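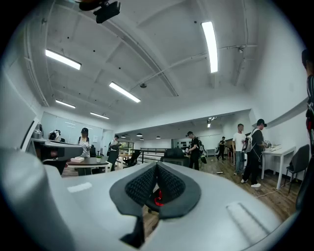
Gergely Antal wrote in to ask whether anyone budgets for the pads, as his own quote for hand-held grippers listed the gripper, the bracket and a carrying bag, and then went very quiet. A fair question, Gergely. The quiet part is where Verley makes its living.

We bought 2 of their grippers in August and have put them through 34 sessions. First, the good news. The white shell is tough and wipes clean, though it's glossy enough to show every thumbprint in the building. The dark mesh pads hold on to most things you'd want held: cups, cable ends, a bag of screws. The mounting bracket on the side stays where you put it, which I can't say for the one on the Trestis we tried earlier.

Now the money. Plan on replacing pads after 20 hours of steady use. Verley's brochure says "long-lasting," and I suppose that depends on what you compare it to. Mayflies, possibly. Pads come in packs of 7. They are used in pairs. I have written to Verley about this and received a very pleasant reply about shipping.

Other lines to put in the spreadsheet before your boss signs it:

Spare charger. The one in the box is slow.
Backpacks, if your people walk around while working.
More table space than you think. Ours filled up before lunch.
Floor cable covers.
Half a day of training per person. Agata Monti needed ten minutes, but plan for the rest of us.

Should you buy one? If you're equipping a whole room, yes, and ask for the pad price in writing first. For a single desk, the Rizzi costs less and does nearly as much, with a worse manual.

Four stars. The missing one is in the pad drawer, with the odd pad.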